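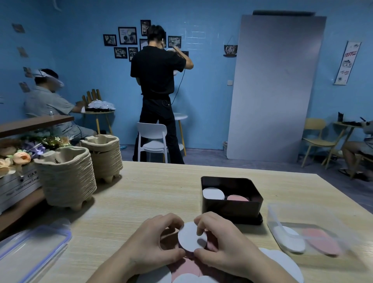

Paper disc sorting is a manual task in which flat paper cutouts of different colors are separated and stacked in an open box. It is used in craft supply and in the packing of table decorations. The discs are picked up one at a time by the edges, which keeps the faces from creasing.

Materials

Discs are usually supplied in two colors, such as white and pink. Other shapes, including clouds with scalloped edges, are kept apart from the circles. Fosham packs discs in lots of 600; Brastix uses sleeves of 30.

Box layout

Each color has its own side of the box. With white on the left and pink on the right, both stacks lie flat and can be checked from above. A clear plastic container next to the box can hold further pieces. 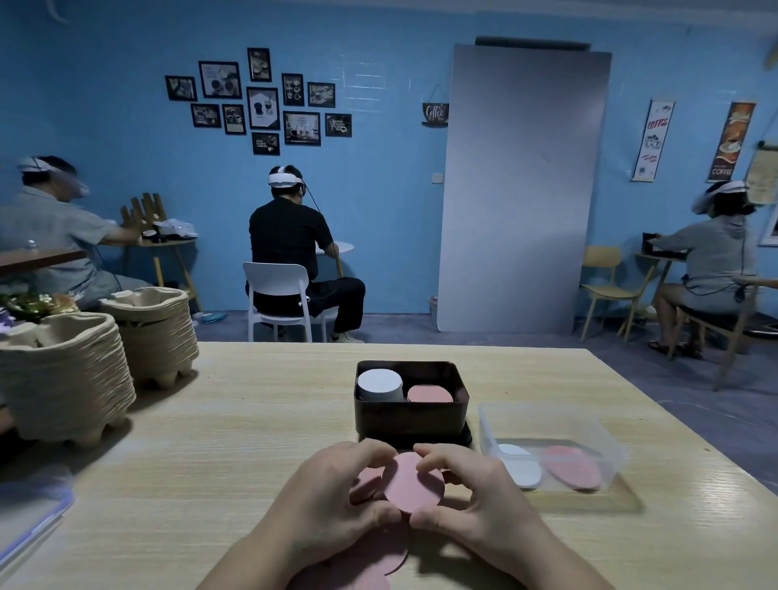
Storage

Filled boxes are closed and kept flat. Molded-pulp trays are stacked separately, as their ridges mark soft paper. The Totov method limits each stack to 20 discs.

Related articles
Die cutting
Kneževič fold
Molded pulp
Paper weight
Scalloped edge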